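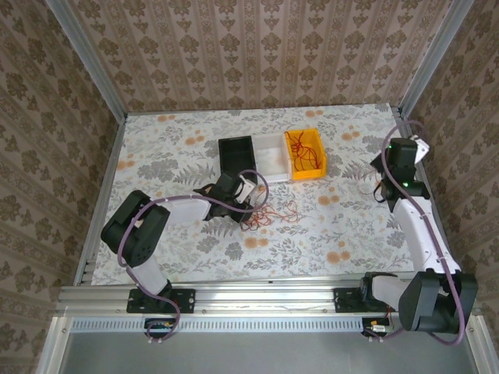
Small open containers in a row on a printed cloth, with damask-pattern walls on three sides.

News > Council > Waste and Recycling

Latest Council Roads Water Notices Contact

Vilthorpe to trial separate pickup of small household items

Vilthorpe council will begin a separate kerbside collection of household batteries, small electrical items and used light globes in September, after councillors approved a trial at their meeting on 24th July.

The trial covers 700 households in the Trotcombe ward. It will run for 31 weeks, with one collection every fortnight on the same day as the existing yellow-lid recycling service. Residents outside the trial area will continue to use the drop-off counter at the Geltthorpe transfer station.

Participating households will be asked to keep the three types of material apart indoors and place each in its own clear bag on collection day. Bags are to be left on top of the recycling bin, not inside it. The council will supply the bags but will not supply containers for use in the house. Any open tub or tray is considered suitable, provided it is dry and made of plastic or cardboard. Metal tins should not be used for batteries.

Waste services manager Kalkidan Yilma told the meeting that the decision not to issue containers was made on cost grounds. A standard indoor caddy set had been priced for the trial and would have used more than a third of the available budget.

"Most kitchens already have something that will do the job," Ms Yilma said. "The bag is the part that matters to the truck crew. They need to see what is in it without opening it."

The council's current difficulty is with batteries placed in general rubbish or mixed recycling. Lithium cells can be crushed in the compactor body and ignite, and a load that catches fire has to be tipped on the road and put out before the truck can move. Vilthorpe recorded 192 battery-related incidents across its fleet and at the transfer station in the last financial year. The figure includes smouldering loads, alarms on the sorting line and cells found during hand inspection. It does not include incidents at privately run sites.

Light globes are included mainly for the mercury content of older fluorescent tubes and compact lamps. LED globes contain no mercury but have circuit boards that can be recovered, and they will be accepted in the same bag. Tubes longer than a forearm will not be collected and should be taken to Geltthorpe.
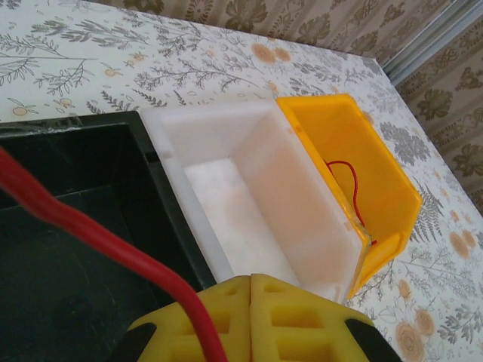
Black, white and yellow plastic bins, side by side on a floral tablecloth.

The small electrical category takes in phones, chargers, cables, toothbrushes, shavers, remote controls and similar items. The test is whether the item fits flat in the supplied bag with the top tied. Items with a built-in battery that cannot be removed by hand go in the electrical bag. Loose batteries go in the battery bag, with the terminals of any lithium or nine-volt cell covered in clear sticky tape. Swollen or leaking batteries must not be put out at the kerb at all. Residents who have one should place it in dry sand, keep it outside and phone the council for a pickup.

Vapes are excluded. Councillor Kiros Wubshet asked why, given that they account for a growing share of the cells found on the sorting line. Ms Yilma replied that the contractor's licence does not cover nicotine residue, and that an amendment has been applied for. The outcome is not expected before the trial starts.

Collection will be carried out by Vidal, which holds the existing recycling contract. The bags will travel in a sealed steel locker fitted behind the cab, separate from the compactor. Two trucks are being modified for the purpose. Material will be weighed by category at Geltthorpe and held under cover until there is enough for a full load to the processor.

Cr Wubshet supported the motion but questioned the choice of ward. Trotcombe has a low proportion of flats, he said, and results from detached houses may not carry over to buildings with shared bin rooms.

"If we want to know whether this works for the whole shire, we will need numbers from somewhere with a bin room," he said.

An amendment to add two apartment blocks was lost. Staff were instead asked to report separately on options for shared buildings -- including lockable cabinets and a monthly collection point -- before the next budget round.

The council will measure the trial on three figures: weight collected per household, the share of bags with the wrong contents, and any change in the number of batteries found in audits of general rubbish from the same streets. Audits will be done before the first collection and again in the final month. Individual households will not be identified in the results. Bags with the wrong contents will be tagged and left behind -- there are no fines under the trial.

Letters to Trotcombe residents will go out in the fortnight before the first collection, with a starter pack of bags and a printed calendar. Replacement bags will be available from the library and the council service centre during opening hours. Renters do not need permission from their landlord to take part.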